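5 Caring for the table top

Applies to the Skarnholm table with pale wooden top and cable hole. Order code 1570.

1. Clear the top. Lift metal items such as soap dishes and trays; do not drag them, as ridges and rims can mark the surface.
2. Peel off any tape slowly, keeping it low and flat to the table.
3. Wipe along the grain with a soft damp cloth. Dry at once.
4. Look across the top from a low angle. Pale, streaky patches usually mean light wear.
5. Rub a little Cluvden wax into these patches, following the grain. Leave overnight before use.

Note: Keep water away from the cable hole near the far edge.

Caution: Do not use scouring pads, bleach or wax polish containing silicone.

Replacement wax is sold in 100 ml tins, part 336, from the Muvemville spares desk.

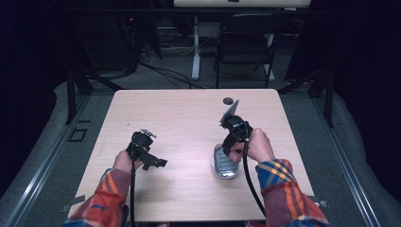
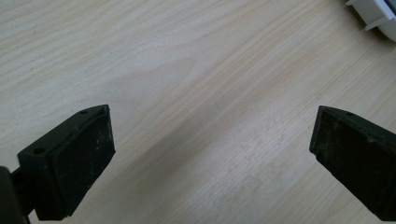
Fig. 5. Table top, whole (first) and close up, showing the grain (second).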